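Newsletter > Kitchen and Table > Fruit bowls

Search this site Enter keyword Go

The one-bowl table: does it hold up?

Every few months somebody brings back the idea that a table looks best with a single bowl on it and nothing else. The latest round comes from the spring leaflet put out by Tridley, the housewares shop, which promises that one colored bowl will "settle" a room. I have owned tables for a long time and have yet to see one settle anything. Still, we said we would try it, so we did, for 6 weeks, on the pale table by the window.

The rules in the leaflet are short. Pick a light surface. Pick a bowl in a color that appears nowhere else in the room. Put one bright thing in it, or a few things of the same kind, and set it away from the middle. The leaflet shows lemons in a blue bowl, which would make any table look good for as long as it takes to print a leaflet.
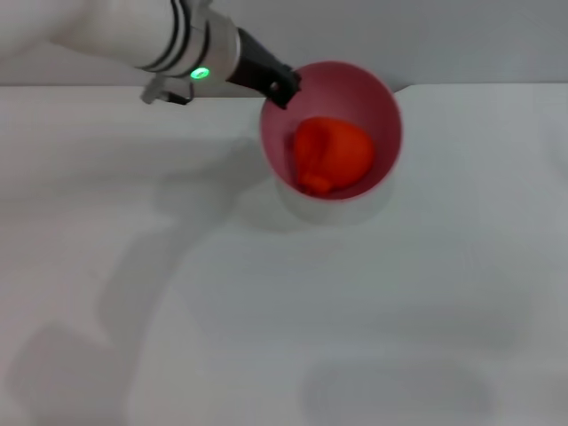
Kitchen and Table Group, Canora Neighborhood Club

Pink with orange-red was my last choice, and I will admit it is a better pair than I expected. The inside of the bowl picks up light and the one bright shape at the bottom does most of the work. On a pale gray top there is nothing to fight with it. A deep, round bowl also hides less-than-perfect contents, a point in its favor that the leaflet leaves out.

Now the complaints. A bare pale table is not restful if you live with it. It shows shadows all day long, from the lamp, from people walking by, from anything that leans over it, and by four in the afternoon ours had gray smudges that I kept trying to wipe off. It also shows crumbs. Members who eat at their tables (most of us) were moving the bowl to the counter before breakfast and forgetting to move it back.

Then there is the question of price. Tridley wants $274 for its set of 5 nesting bowls, and you only need one of them for this. The Swanepoel bowl costs $11 and is a perfectly decent bowl. I put them side by side at the October meeting and asked which was the expensive one. The room split down the middle, and two people wanted to know if there was coffee.

Braler has a bowl with a wider foot, and a few members prefer it for homes with cats. I found it heavy and hard to dry - the foot holds water after washing and leaves a ring.

If you want to try this at home, use a bowl you already have and give it a couple of weeks. Keep real fruit in it only if somebody in the house will eat the fruit. My own table is back to holding mail, keys and a salt shaker, and the bowl is on the shelf by the stove with onions in it.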